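2022年1月7日　作業ノート(手持ちグリッパでの収集、居室環境)

年明け最初の記録です。休みのあいだに頭がすっかり鈍ってしまって、午前中は自分が去年書いたスクリプトを読み返すだけで終わってしまいました。コメントをもう少し丁寧に書いておけばよかったと、毎年この時期に思っている気がします。

さて、本題。去年から持ち越していた「両手のマーカーが同時に取れない区間をどう扱うか」の件です。Gwionさんの案は、片手でも姿勢が途切れたらその試行を丸ごと捨てる、という潔いもの。私はもう少し未練がましくて、短い途切れなら前後から補間して残したい。どちらが良いかは議論していても決まらないので、同じデータから両方の学習セットを作って比べることにしました。

手元にあるのは1431試行。このうち6フレーム以下の途切れしか含まないものは補間、それより長いものは除外、というのが私の側の条件です。しきい値の6は正直なところ勘で決めました。Vasanthiさんに「根拠は?」と聞かれて、もごもごしてしまいました。あとで振り直します。

途切れが多いのは、やはり収納まわりの作業です。手首を返して低いところへ差し入れる動きになると、キューブの面が頭のカメラに対して寝てしまい、検出が急に不安定になります。机の上での持ち替えではほとんど起きないので、作業ごとに分けて集計しないと、全体の数字だけ眺めて安心してしまいそうです。 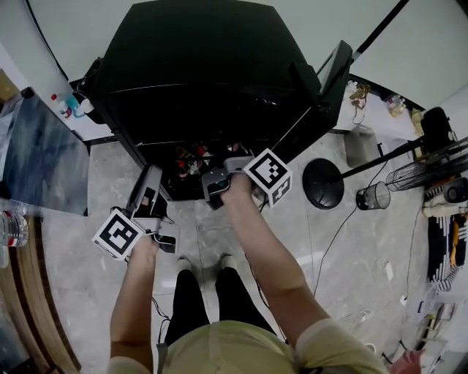
図1　黒い収納での作業、頭部視点。左右のグリッパそれぞれの横にマーカーキューブ。

補間あり・なしの両方で方策を学習し、評価は各30回ずつ。Zuticoのアームに載せて、収納から小物を取り出す課題で見ました。全除外のほうは、動きはきれいなのですが、低い段に手を入れる手前でためらうような挙動が目立ちます。考えてみれば当たり前で、まさにその部分の手本がごっそり抜けているわけです。補間ありのほうは奥まで入っていくものの、指を閉じるタイミングが少し早い。成功は補間ありが多かったのですが、この回数では胸を張れるほどの差とは言えず、Gwionさんにもまだ勝ち誇らないでおきます(昼に少しだけ勝ち誇りました)。

指を閉じるのが早い件は、補間のせいというより、開閉幅の信号と姿勢の時刻がわずかにずれているのではないかと疑っています。Évanderさんのところ、ではなくEvanderさん(何度書いても綴りを間違える、すみません)が以前Clidhamの装置で似た症状を見たそうで、当時の同期スクリプトを送ってくださるとのこと。ありがたいです。

それから細かいことをいくつか。ケーブルを足元に垂らしたままだと、体の向きを変えるときにどうしても気を遣って、手本の動きが小さくなります。次回は腰のあたりで一度まとめてから始めてみます。収集の前に左右のキューブをカメラの正面にかざす手順も、抜けていた回がありました。チェック表の一番上に移しておきました。

今夜は72時間の学習ジョブを流して帰ります。しきい値を変えた版も一緒に並べました。計算機の枠を譲ってくださったNélidaさん、ありがとうございます。ジョブが落ちていたら、ログは消さずにそのまま残しておいてください。Gangadharanさんには、作業別の集計表の見出しだけ先に共有済みです。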